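Itholm 5-slot bottle rack, three months in

Quick one, on my lunch. Bought the Itholm rack in August for the workshop because our empties had taken over the corner by the sink. Drinks bottles, detergent jugs, the odd oil container. Rhydian Parri (shares the bench with me) wanted the Gravgate bin instead. I won. Mostly.

What you get: a powder coated frame, 5 slots, a shelf underneath, a bag of screws. No wall plugs. Instructions are one sheet, drawings only, step 3 is upside down on mine. Put it together before the coffee got cold so no real complaint there.

Small bottles

Great. Cannot fault it. Clear ones with screw caps go in base first, caps facing you, you see at a glance what still has a cap on. I leave caps on, our pickup takes them that way, check yours. Anything up to 500 ml slides in and stays in. No rattling when the compressor kicks on, wich was my main worry.
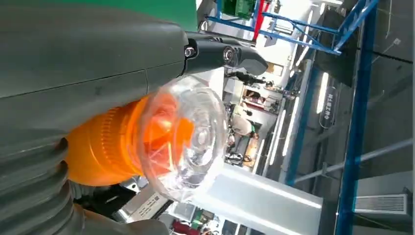 Clear plastic, orange cap. The sort of bottle it was made for.

One gripe. The front lip is low, so very light bottles creep foward if the floor is not level. Ours isn't. Folded cardboard under the front feet, fixed.

Big bottles

Less great. The listing says "all household bottles" and shows a laundry jug sitting in there nice and straight. Ok. A new jug, maybe. Ours get stepped on, dropped, squeezed for the last drop. Once the sides are dented the thing won't go in a slot without a fight, and a fight scratches the coating. I've got two bare spots already.

So the detergent ones lie on their side on the bottom shelf. Holds a couple, then you're stacking. Stacked ones roll. Gwenllian Prosser two units down has the Chala version with a strap across the shelf and I'm jealous of that strap. Itholm sells one seperately. Haven't bought it out of principle.

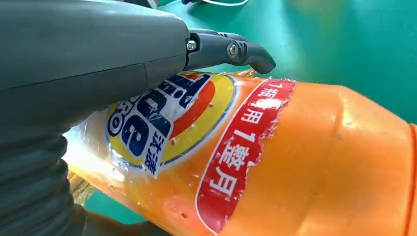 Cleaning

Rinse your jugs first. Rinse again. Leftover detergent runs along the shelf and sets into a blue crust under the feet. Warm water and an old brush gets it off. The slots lift out, good touch, the shelf doesn't, bad touch.

Price and the rest

Paid 415 kroner with delivery. Box turned up with one corner mashed but the frame was fine. Emailed about the missing wall plugs, got a polite reply and still no plugs. Grukow makes a cheaper one with thinner wire, I picked it up in the store and it flexed in my hand, put it back.

Would I buy it again? For drinks bottles yes, same day. For laundry jugs get the Chala, or a plain bin like Rhydian said. Don't tell him.

4 out of 5. Would be more with the strap in the box.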